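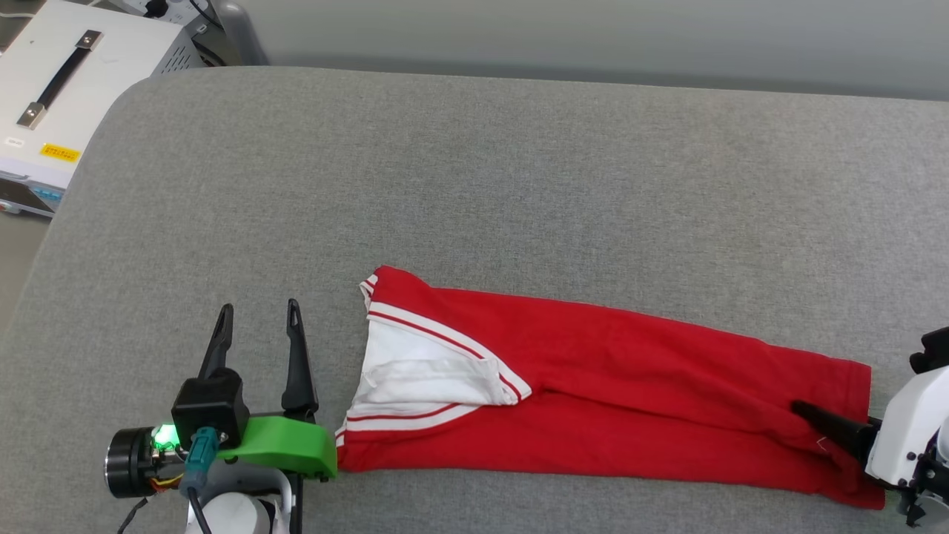

A red garment with white trim on a padded work surface, with a robot arm at each end.

Jul 12, 2024

Junelley adds robot folding stations at its Rotura garment care plant

ROTURA – Junelley, which washes, sorts and repairs sportswear and work clothing for clubs, schools and employers, has put 4 robot folding stations into daily use at its Rotura plant. The stations were built by Neves and have been running on both shifts since May.

Each station has two arms and a padded work surface. The arms take garments that have already been washed, dried and checked, lay them out and fold them to the size the customer has ordered. An employee loads the station, checks the finished stack and takes over any piece the arms can't manage.

The plant handles 1,233 garments on a normal weekday. The robot stations now fold 727 of them. The rest, including padded jackets, anything with loose straps and all repaired items, are still folded by hand.

Folding has long been the least popular job at Rotura. It means standing in one spot and making the same arm movements for hours, and it was the task employees most often asked to be moved away from. Under the old schedule, folders worked a full shift at the table. Under the new one, no one folds by hand for more than two hours at a time.

No jobs have been cut as a result of the change. Of the folding crew, 8 employees have completed training as station operators and have moved up one pay grade. The training lasts two weeks and covers loading, clearing a stuck garment, stopping the arms safely and basic cleaning of the grippers. Operators do not need a technical background. Other members of the crew have moved to the repair room, where orders had been backing up since last fall.

The stations are slower than an experienced folder on a single garment. Junelley expected this and planned the schedule around it. The company is also keeping its hand-folding tables in place so that work can go on when a station is stopped for service.

Some things are still being worked out. Slippery fabrics are dropped more often than cotton, and long pants sometimes need to be straightened by the operator before the second fold. Operators write these cases down at the end of each shift and Neves reviews the notes every week.

Junelley will decide in the winter whether to install the same equipment at its smaller plant in Grodum. Employees there will be able to visit Rotura and try the stations before any decision is made.

About Junelley
Junelley provides laundry, repair and storage of team and work clothing. It operates plants in Rotura and Grodum.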